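Food waste at Damley Hall: project report

Sheena Pringle and Manju Mittal

Last updated: Friday, November 20, 2020

1. Why we chose this subject

Damley Hall serves an evening meal on weekdays to students who live on the Worell site. We both eat there and had noticed how much food went back to the hatch on the plates. The kitchen already weighs what it throws away during cooking, but it did not weigh what came back from the tables. We wanted to know how much this was, and whether smaller portions would change it.

2. What we did

The kitchen manager let us put two bins by the hatch, one for food and one for napkins and packaging. We weighed the food bin at the end of each meal on the kitchen's own scales. We did this for 8 evenings with the usual portions. For the next 8 evenings the staff used a smaller spoon for rice, pasta and potatoes, and a sign told people they could come back for more at no charge.

We also gave out a short paper survey, which was left on the tables and collected in a box by the door. We had 43 forms back. Two of the questions were badly worded and we have left them out. 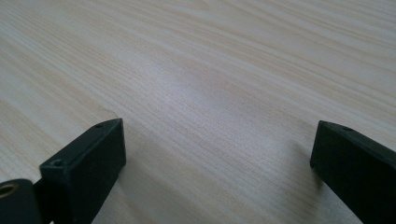

Most people who filled in the form said they left food because they had been given too much of the starchy part of the meal. The next most common answer was that the food had gone cold in the queue. Few people blamed the taste, although the vegetable bake came up several times by name.

3. Results

Plate waste was lower in the second period. The biggest drop was on pasta nights. Fish nights hardly changed, and we think this is down to the skin and bones, which went in the same bin. Some people did come back for more, but the kitchen did not have to cook extra.

4. Problems

The menu was not the same in both periods, so the comparison is not a fair one for every dish. Numbers in the hall also fell in the second period when some students went home. We did not record how many meals were served on the first two evenings.

5. Next steps

The kitchen has agreed to keep the smaller spoon until the end of term in December. Manju will carry on with the weighing and will write down the number of meals each night.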